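Ludach 4 shows full signal but mobile data drops after the update
Phones > Connectivity
2,496 views

Herman Ngui
I have a Ludach 4 on the Sostton network. Since the May update, mobile data stops after the phone has been idle for a while. The signal bars stay full and calls still come through. Turning airplane mode on and off brings data back until the next idle period. Battery saver is off. I have reset network settings once and tried the SIM in an older Hutetti, where data held overnight. Build number ends in 890. Is this a modem fault or a settings problem?
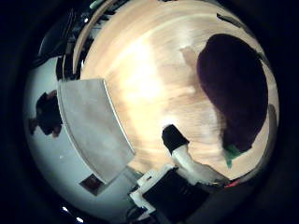
The phone is dual SIM, with only slot 1 in use. Preferred network type is set to automatic. I would like to avoid a factory reset if possible.

mangundap_user
same here, mine is on Mangundap not Sostton so dont think its the carrier. I just restart it every morning

Tessel
Calls working while data is dead points to the data session, so I would check the APN entry before suspecting hardware. Resetting network settings restores the default APN list, and on this build the default entry has its protocol set to IPv6 only. If your carrier drops idle IPv6 sessions, the phone keeps its registration but has no usable route.

Go to Settings, Network, SIM 1, Access Point Names. Open the active entry and change both APN protocol and APN roaming protocol to IPv4/IPv6. Save from the menu in the top corner; the back arrow discards the change. Restart the phone.

If the entry is grayed out, create a new one with the same values and select it. Also turn off slot 2 in the SIM menu. An empty slot that is still enabled keeps searching and can interrupt data on slot 1.
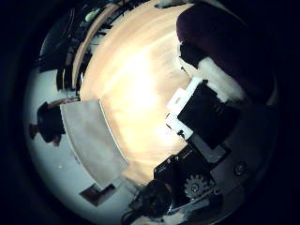 Wooden tabletop with glare near the middle

Leave the phone idle for 43 minutes with Wi-Fi off, then load a page. If it still fails, set the preferred network type to LTE only and repeat the test. A failure on LTE only as well would make me look at the modem firmware.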